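Figueroa Brings Its White Square Table Home to Wurnley

WURNLEY, 23rd September. Figueroa, the small furniture maker that has been turning out tables and benches from its workshop on the Hetison road since before most of us had a kitchen of our own, is very happy to announce that its plain white square table goes on sale this fall, first at the Wurnley showroom and then through the Vutton home stores.

We have been living with this table for a good long while now. The first ones went out to families in and around town last February, 38 households in all, and we asked them to do nothing special with it, just put it wherever they drop their things when they come in the door. They wrote back with wonderful letters (some of them ran to several pages!) about homework, seed packets, birthday cakes and, more than anything else, keys. So many people told us they were forever hunting for their keys, and that a pale, plain top with nothing fussy on it made small things so much easier to spot.

We took all of that to heart. The top has stayed white, the shape has stayed square, and we have left off the drawer that we had once been so fond of, as it mostly filled up with old batteries and takeout menus.

The table comes in 3 heights, to suit a hallway, a kitchen corner or a chair by the window, and the price is $205 for any of them. The first run is 764 tables, and we expect to make more after the holidays if folks like them as much as we hope.
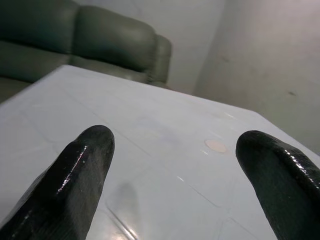
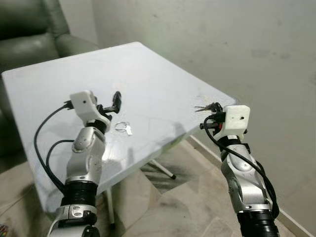 The white tabletop, with a small silver keyring resting on it in the second picture.

Where to See It

The table will be set up at the Figueroa showroom in Wurnley from the first day of sale, and you are warmly invited to come in, empty your pockets onto it and stay for coffee. Vutton stores will have it on the floor shortly afterward. Orders can be placed at the counter or by mail, and delivery within Wurnley and Hetison is free of charge.

About Figueroa

Figueroa makes simple furniture for everyday rooms and sells it from its own showroom in Wurnley. Members of the press who would like to borrow a table or visit the workshop are welcome to write to the showroom's front desk.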